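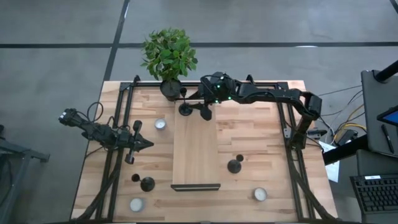
Wooden top in light butcher-block strips, on a gray concrete floor.

Grunano Wood Top Oil, 26 oz can

A clear finishing oil for tabletops, counters and shelves. It brings out the grain and leaves a low sheen. Apply with a lint-free cloth, wait 8 minutes, then wipe off the excess. Recoat after 5 hours.
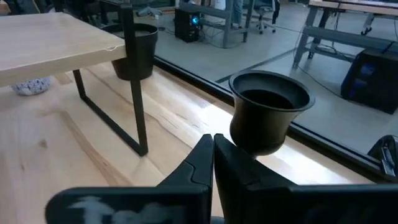
Glossy black pot on a light wooden tabletop.

Sold singly or in cases of three. Lay used cloths flat outdoors to dry before throwing them away.

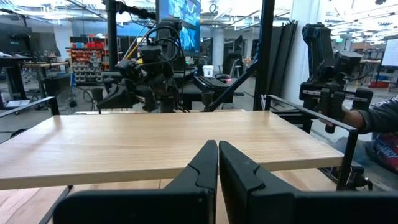

Can I use it over old varnish?
Sand back to bare wood first, as the oil can't soak through varnish.

Stocked by Wyss and Noltico.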